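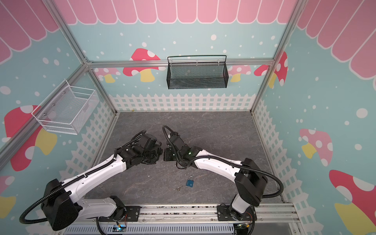
3.2 Locks and shared storage in the four buildings

The second part of the study looked at how tenants secure the storage spaces that come with their flats. In all four buildings, Junier, Caltetti, Alvarado and Urketti, each flat has a numbered cage or cupboard on the ground floor or in the basement. The landlord supplies the door and the hasp. The lock is left to the tenant, and the tenancy agreement says only that it must be "suitable". None of the building managers we spoke to could say what this word was meant to cover.

We sent a short questionnaire to all 548 households and had 248 back. The response was best in Alvarado, where the forms were handed out with the yearly heating statement in November, and poorest in Urketti, where many of the letterboxes are shared. We did not send reminders. Answers from Urketti should be read with this in mind, as those who replied had mostly lived there for a long time.

Most tenants who replied use a padlock with a key. Combination locks were the next most common choice and were mentioned more often by families with teenage children, who wanted everybody in the household to be able to get at bicycles and sports things without asking for a key. A smaller group had no lock at all. Several of these wrote that they kept nothing in the cage worth taking, although their answers to a later question listed prams, winter tyres and in one case a sewing machine.

The padlocks themselves are mostly of the ordinary kind sold in hardware shops and supermarkets, with a coloured body and a metal shackle (Figure 4). Price was the reason given most often for the choice of lock, followed by having one in the house already. Very few people had thought about the size of the hasp before buying. In Caltetti, where the hasps were replaced with a heavier type before the present tenants moved in, a number of residents had bought a lock whose shackle was too thick to go through the hole and had to take it back.
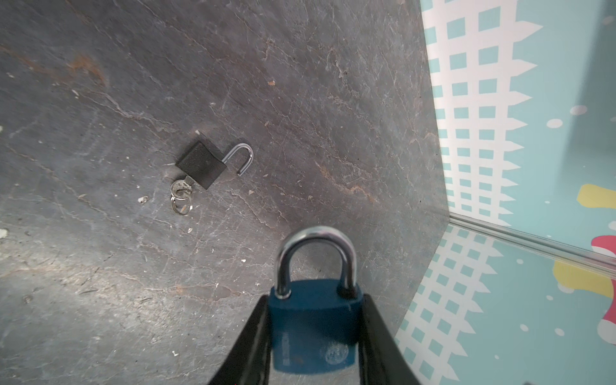
Figure 4. Padlock with a blue body and a silver-coloured metal shackle.

Lost keys were a more common problem than theft. Of the households that replied, 89 had lost a storage key at least once during their tenancy, and 13 reported that something had been stolen. The two numbers are not directly comparable, as a theft may go unnoticed for months in a cage that is opened only when the seasons change. One tenant in Junier found out that a box of tools was missing when she moved out.

What people do after losing a key differs between the buildings. In Junier and Alvarado there is a manager on site who will cut the lock off if the tenant can show the rental contract. In Caltetti the tenant has to ring a central office and wait for a visit, and in Urketti there is no fixed procedure. Tenants there borrow bolt cutters from each other, which some of them described as quick and practical and others found worrying. One wrote that he had watched a man cut a lock in the basement and had no idea whether it was the man's own cage.

This last point came up again in the interviews. Giraldo and Muñoz both noted that people rarely question what they see in a shared basement. Those interviewed knew their neighbours on the same landing but often not the person whose cage was next to theirs, since cage numbers do not follow flat numbers in any of the buildings except Alvarado. When asked whether they would speak to a stranger at the cages, most said they would say hello and carry on.

Spare keys were kept inside the flat in most cases, usually on a hook or in a kitchen drawer. A few tenants left one with a relative. Labels were uncommon, and several people told Muñoz that they owned two or three small keys and no longer knew what each was for. We did not ask how old the locks were, and with hindsight the question should have been included. Comments in the free text suggest that many locks move with their owners from one address to the next. The effect of moving house on what is kept in storage is taken up in section 3.3.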